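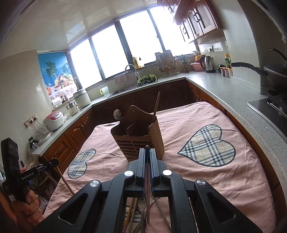 Finger pads on hand-held gripper, slipping on thin items
Posted by Siltard Equipment Desk

Our department maintains a pair of hand-held grippers that are used at a kitchen table for sorting cutlery. One of the two has begun to lose its hold on narrow objects. Spoons and forks are carried to the caddy without difficulty, but a thin wooden chopstick held upright between the two fingers, blue-edged pads closed on either side of it, will turn or slide down as soon as the tool is moved sideways. The second gripper, used at the same table, does not show this fault. The pads were last replaced in July. The log for the affected tool stands at 3,717 closures, of which 244 were made after the fault was first reported.

We have wiped the pads with a damp cloth and let them dry overnight, with no improvement. Before we order parts, we would like to know whether the pads should be replaced again or whether the fault is more likely to lie in the arm pivots. We would also welcome advice on a suitable inspection interval, as our present maintenance sheet does not give one.

3 replies

Horeo

Replace the pads. They are consumable items and it is not worth spending time on them.

Esetti Workshop

I would advise against ordering parts until the alignment has been checked. A spoon handle is wide enough to hide a small error between the fingers, whereas a chopstick touches each pad along a narrow line and will roll if the two faces are not parallel. The following procedure is the one used in our workshop.

Close the fingers on a strip of plain paper and pull gently. Repeat at the tip, the middle and the base of the pads. The resistance should be the same in all three places. If the paper comes free at the tip but holds at the base, the fingers are opening outward under load, and new pads will not correct this.

Next, hold the body of the tool still and try to move each finger from side to side by hand. Any play that can be felt should be traced back to its pivot. Your tool has four round caps, two close to the fingers and two farther out on the arms. Begin with the inner pair. Tighten in small steps and open and close the gripper after each step – a pivot that is too tight will make the fingers close late on one side, and the result looks very much like a worn pad.

If there is no play and the paper test is even, examine the pads themselves. A shiny band down the center indicates that the surface has worn smooth. Change both pads together, never one alone, and clean the old adhesive from the finger completely before fitting the new pair. Leave the tool unused until the adhesive has cured for the period stated on its label.

As to the interval, we carry out the paper test every Monday before the first session and record the outcome on the tool's card. It takes 5 minutes. Having a second gripper is useful, as you can run the same test on both and compare.

Siliņa

I agree with the reply above in general. Please also check what was used to clean the pads. We had a set that became slippery after it was wiped with a dish detergent, and rinsing with plain water restored most of the grip. Cooking oil on the fingers has the same effect, and in a kitchen it is easily picked up from the utensils. Our sheet now requires the pads to be wiped with clean water at the end of each session and the utensils to be washed beforehand.

Siltard Equipment Desk

Thank you for the replies. The paper test was uneven at the tip, and there is slight play at the inner pivot on the left arm. We will adjust it before replacing anything and will enter the result here once the tool has completed a full session.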